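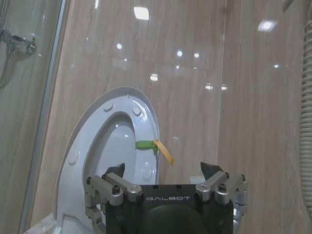
Does a washing toilet seat pay for itself in loo roll?
Only if you live a long time and never move house, as far as I can work out.

I keep seeing the claim so I sat down with the leaflets and a pencil. Thread. It's long, mute me if you're eating.

The one everyone quotes is the Destia brochure: "pays for itself in 5 years". There's a small star next to the 5. I went looking for what the star referred to and there is no second star anywhere on the page. I turned it over. Delivery terms.

So I rang them. Very pleasant person, read me the same sentence again, slower.

Let's do it ourselves then. The seat in the brochure is £500. Fine, that's the number they want in your head.

It does not include fitting. It does not include the socket. Bathrooms here don't tend to have a socket next to the loo and there are good reasons for that, so you're paying an electrician, and the electrician will want to have a look at what the last electrician did.

Annick Simard (replied to me last time I moaned about this, has given permission to be quoted) got to £700 all in, and she thinks she got off lightly. That was with a straightforward wall.

Now the saving. To get your money back in 5 years on that, a household has to be spending a fairly heroic amount on toilet paper AND stop buying nearly all of it.

And people don't stop. You still have to dry. The seats with a warm air dryer do it at the pace of a hand dryer in a motorway services, and I refuse to believe anyone with a train to catch sits through it. They use paper. Less paper, I'll give them that.

Guests use all of the paper. Guests will not touch the buttons.
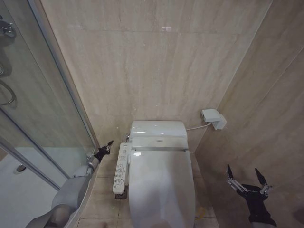 Bidet seat, lid down, buttons down the side.

Next: electricity. The brochures go strangely quiet here. Heated seat, heated water, a little light in some of them. It's pennies, people tell me. Right, but the saving on paper is also pennies, that's what we're comparing. You can't count one lot of pennies and wave the other lot away.

There's an eco mode. Eco mode means the seat is cold. You have bought a heated seat and the recommended way to run it is cold.

Garnet Chisholm has pointed out that I'm ignoring the water used to make the paper. Fair. It's the best argument they've got and I'd like to see it made properly. What I get instead is a drawing of a tree.

Is it your paper's tree? Recycled or new? Made where? Against the making and shipping of a plastic seat with a pump and a circuit board in it? I'm perfectly willing to be told the seat wins. I just want to be shown the sum by somebody who isn't selling seats.

The Nzioka leaflet does at least attempt one. It starts with a family of 4 who get through paper at a rate I can only describe as worrying. If those people exist they need a doctor before they need a seat.

Also no family in any of these leaflets ever has anything go wrong. How long does the thing last? Guarantee on the Destia is two years. Payback is five. I'm not a mathematician.

When I asked about spare nozzles I was told they "aren't really a part that needs replacing". I then found them for sale on Destia's own site, under Replacement Parts.

Hard water. If you're in Zurthorpe like me you know what our water does to a kettle. I asked in the showroom over in Grestthorpe what it does to a very small heated nozzle and was told it was "self-cleaning". With what? With the water?

To be fair to the showroom they did then mention a filter. The filter is extra and gets changed regularly. Pop that on the sum as well.

Things I will not argue with, before the replies fill up:

If your hands or shoulders are bad, these are brilliant. Rhonda Petrenko's mum has one and it means she manages on her own, which you can't put a price on and shouldn't try. Nobody sold it to her on loo roll savings.

If you've got a medical reason, same. Get the seat, ignore me, and do ask whether there's any help with the cost where you live.

If you simply like it, buy it! People spend more than that on a telly and never once claim the telly pays for itself.

That's my whole problem. It's a luxury for most of us, a nice one by all accounts, and it's being sold as thrift.

Same trick as the boiling water tap. Same trick as the coffee machine that "saves you" what you'd have spent at the café, when you were never going to the café every day.

Afia Mahama asks about the cheap cold water ones that go under your existing seat with no plug. Good question and I think the sum is completely different. No electrician, no heating, hardly anything to break. If one of those paid for itself I wouldn't be surprised.

You'll notice there isn't a glossy brochure for those.

A couple of people asking about hygiene. I don't know. I've read claims both ways and most of them come from someone with a product. I'm sticking to the money because I can do the money.

Someone else says the plumber told them it would put value on the house. Would it? I've never heard anyone come back from a viewing and talk about the toilet unless there was something the matter with it.

Jocelyn Lemieux says hers has outlived the guarantee by years and she'd never go back. I believe her. I asked if she'd made her money back and she said she hadn't the faintest idea, she still buys the same big packs out of habit. I'd bet that's most owners.

So if you want to check your own house before you spend anything, do it the dull way. Keep the receipts for toilet paper until October. Write down what you'd spend in a year at that rate, knock it down by whatever you truly think you'd stop buying, then see how many years of that fit into the seat, the fitting, the socket and the filters.

Be stingy with the knock-down figure. I started with "all of it" and my own household laughed at me.

Ours came out at so long that the bathroom will have been redone before we broke even. Yours may be better. Post it if so, with the workings please, I don't want a screenshot of the brochure.

Small update: Destia have replied to my email about the missing star. They thank me for my interest and have attached the brochure.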